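4.2 Cup task, Hollik hand kit

We ran the Hollik kit as shipped, default grip settings, no tuning. Setup took Imai 30 minutes, most of it cabling. Felt mat on the table, toaster left in place as an obstacle, light blue plastic cup to its right (Figure 3). The hand comes in from the right, fingers open, thumb low.

Total of 1042 attempts logged, 166 of them failures. Most failures were at first contact -- thumb touches early, cup tips. Slower approach helps but the kit's software dosn't expose speed per finger, only for the whole hand. Odex does, at a higher price. We would still pick Hollik for for a small lab.

Figure 3. Hand at the cup, thumb tip at its side.

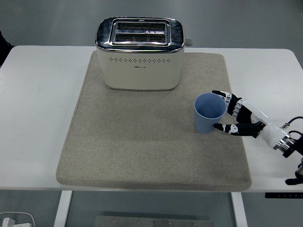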